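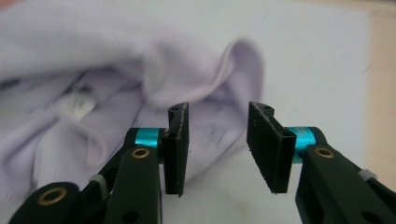
Capítulo 2
A peça amarrotada

Por Zübeyde Oral – maio
105 partilhas · 2 comentários

Toda a gente julga saber dobrar uma camisola até lhe pedirem que o faça diante de testemunhas. Nessa altura descobre-se que a pessoa tem um método, que o método veio da mãe, e que a mãe também não estava segura da terceira dobra.

O capítulo anterior tratou das toalhas, que são retângulos e se comportam como tal. Uma camisola de malha tem mangas, decote, direito, avesso e uma vontade muito própria de voltar ao monte de onde saiu. Antes de a dobrar é preciso encontrá-la, ou seja, perceber onde está cada parte dela. Chamaremos a isto a leitura da peça. O nome é pomposo, mas os alunos de Clulitham insistiam em chamar-lhe «procurar o buraco da cabeça», e um manual tem de manter certas aparências.

A leitura começa pela etiqueta. Na maior parte das camisolas está cosida por dentro, na nuca ou numa costura lateral. Se a vemos num monte de tecido, é provável que estejamos a olhar para o avesso, e já sabemos que uma costura passa por ali. Não é preciso conseguir lê-la. As instruções de lavagem interessam ao capítulo 5 e, ao que tudo indica, a mais ninguém lá em casa.

Vêm depois as bainhas. Uma orla enrolada tanto pode ser um punho como a barra de baixo ou uma simples prega com ambições. Segue-se a orla com dois dedos: se fecha depressa sobre si mesma, é punho; se continua e continua, é barra. Wiremu Rakena, que ensinou durante 21 anos na lavandaria-escola de Tawhiri, mandava fazer este exercício de olhos fechados. As turmas detestavam-no, e dobravam muito bem.

Uma palavra sobre a superfície. Quer-se lisa, clara e maior do que a peça aberta. A cama serve, mas afunda, e quem dobra em cima da cama acaba muitas vezes deitado ao lado da roupa.

Neste capítulo aprenderá a:
– distinguir o direito do avesso numa peça amontoada;
– localizar os ombros a partir da etiqueta;
– estender a malha sem a esticar;
– fazer a dobra de Dodness, em que as mangas ficam para dentro.

Exercício de abertura: atire uma camisola para cima da mesa, sem a arrumar, e escreva onde acha que estão os ombros. Só depois lhe pegue. Guarde a folha – voltaremos a ela no fim do capítulo, com alguma crueldade.

Comentários (2)

grolton_malhas: Fiz o exercício. Os ombros eram os cotovelos.

Dulce P.: E as camisolas de gola alta, ficam para que capítulo?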